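Home Shop Oils & Butters Recipes Guild Contact

Filed under: Guild News / Bath & Body Making

Hultow Soap and Balm Guild – Minutes of the Winter Meeting

December 13, 2024
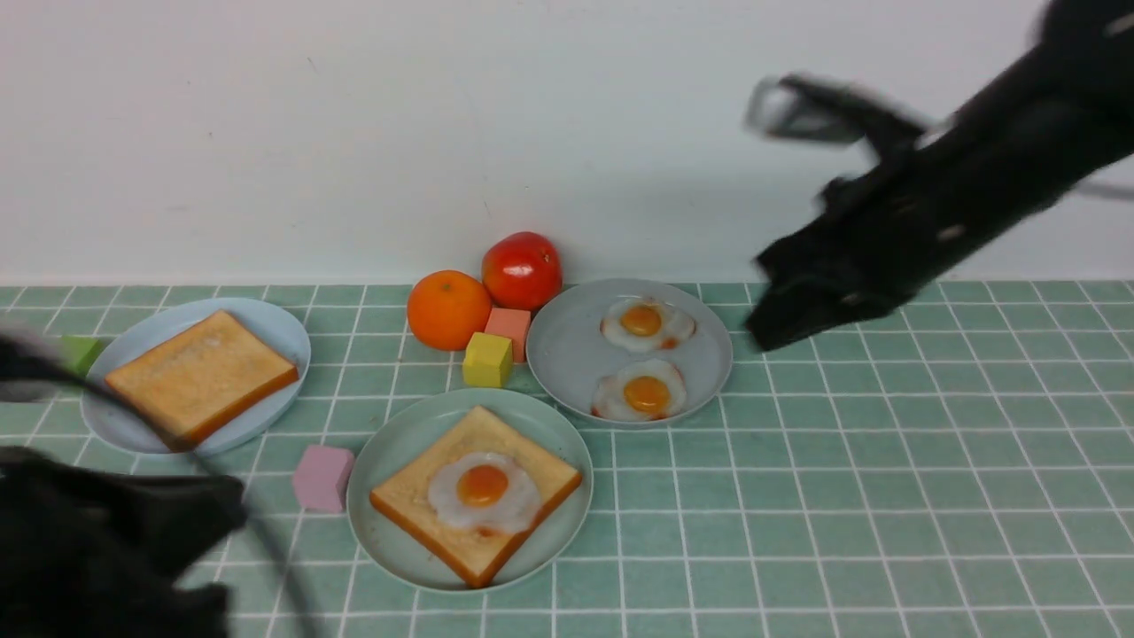 Meeting opened at 6:30 with a very full room. The chair welcomed everybody and the August minutes were approved with one correction: the calendula infusion was in sunflower oil, not olive.

1. Money
Balance stands at $3,357. The fall market did far better than we dared hope, and the lip balms sold out before lunch! The only large bill still to come is the hall rent for spring.

2. Group oil order
Long and happy discussion. Lastano has a new crop of apricot kernel oil, and the sample went around the table until the bottle was empty. Very light, hardly any smell, sinks in fast. Members who tried it on elbows and hands were all for it. Agreed to order 20 liters to share, plus the usual shea and castor. The rice bran oil stays off the list this time; two members still have plenty and will swap.
Orders on the sheet by the end of the month, please, with your own clean containers marked with your name.

3. Swirl night
This was such a good evening. The slow-moving recipe (high olive, cool lye, no fragrance until the last minute) gave everyone time to pour, and the cut bars on the side table were lovely – the blue clay and charcoal ones especially. One batch tinted with madder went brown at the edges. The member who made it thinks the oven was too warm and will try again without heat.
We'd like to repeat it in spring with milk soaps. Goat milk to be frozen flat in bags beforehand.

4. Labels
Anghel can print 1,000 waterproof labels at the price we used to pay for paper ones. Passed with no votes against. Ingredients must be listed in full on anything sold from the guild table, and please put the batch date on the back. Font size still to be settled.

5. Trip to Nallura
The distillery at Nallura has offered us a morning in the lavender season. We would see the still loaded and could buy the flower water the same day. Nearly every hand went up! Car sharing list to be passed around at the next meeting.

6. Other business
– The large stick blender is missing its guard. Please check your boxes.
– Request for a beginners' lotion class, with time spent on preservatives and weighing. Warmly supported.
– Scale batteries: bring spares.

Meeting closed at 8:15, followed by tea and the soap swap.

Recent posts
Whipped Shea Without the Grains
Curing Racks: What Our Members Use
Sugar Scrub Basics
August Meeting Minutes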